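The Dull Half Hour Before the Arm Moves

By the Fallthorpe bench columnist
09/10/2023
Shares: 200 | Comments: 2

I have been looking after one robot arm for long enough now that I talk to it in the mornings, and I'd like to use my space this month to argue for something that will not get anyone a standing ovation. I think we set up our cells too fast and clean them too seldom, and I think the simulated ones deserve the same fussing over as the ones with real bolts in them. Maybe more.

Let me back up a little. At Fallthorpe we keep a single arm on a bench, and beside it (on a screen, I mean) we keep a whole kitchen's worth of virtual counters where the same sort of arm practices picking things up. The project is called Povier. The real bench gets all the love. It has a logbook and a drawer of spare finger pads, and there is a laminated card taped to the wall that tells you what to check before you switch on. The rendered counters had, until August, nothing at all. Somebody would load one up, scatter a few objects over it, press go, and wander off to get coffee.

I was as guilty as anybody! It's so easy to feel that a counter made of numbers can't get out of order. There's no grease in it, no cable to rub through, no one leaning a ladder on it overnight. But things do drift. A base gets moved a hair while someone is trying out a different view, and then it gets saved that way. An object comes in at the wrong size and we all get used to it. In August I spent 7 days chasing a poor grasp that I was certain had to do with the gripper settings, and I changed them back and forth until I was thoroughly sick of them. The trouble was the mounting height in the file. A person with a tape measure would have caught it at the real bench before lunch.

So now I go through a rendered counter the way my grandmother went through her pantry, slowly and with some muttering. I start at the base, where the arm is bolted to its dark wooden surface, and I compare that position with the number in the book. Then I work outward over the marble. Are the things lying down supposed to be lying down? A spray bottle on its side is a perfectly good test, and so is a tipped shaker next to an empty bowl, but I want to know that someone chose it. And I look hard at whatever is under the gripper, which is always the spot where you can see the least.
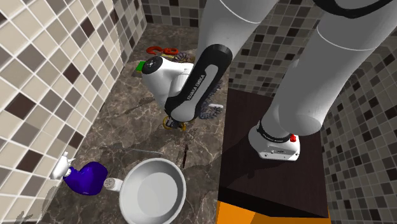 What I'd Ask of Anyone Starting Out

My first request is a modest one: write down the starting position of everything, on paper if you like paper. We borrowed the habit from Sutcliffe, where they set up packing cells and have a lovely plain form for it, two pages long, with a big box at the bottom for grumbles. The grumbles box is the best part. Half of what I know about our arm's moods came out of ours.

Then, please, move the arm by hand before you let any program do it. In the rendered version that means dragging each joint along with the slider and watching from a couple of different sides. I know it's slow. I have heard all the sighing there is to hear. But you learn where the elbow likes to go and what it hides from you on the way, and after that you'll place your objects with a good deal more sense.

I'd also like us to stop tidying so much, which may sound odd coming from me. A counter with one block in the exact middle teaches an arm very little about counters. Give it the clutter, by all means, bristly things and bowls and bottles. Just let it be clutter you can put back exactly the way it was on a bad afternoon, when you need to see the same mistake again.

There are people at Trirnen who'd say this is what scripts are for, and they have a point, and I use their scripts gladly. A script will check the numbers you thought to give it. I still want a pair of eyes on the thing for a few minutes first, preferably with the coffee brought along to the desk this time.

Comments (2)

benchrat: We had the same trouble with mounting height, only ours was on the real arm and it cost us a set of fingers. Could you post the two-page form?

slowhands: Agree on the sliders, less sure about paper. My handwriting is worse than any log file.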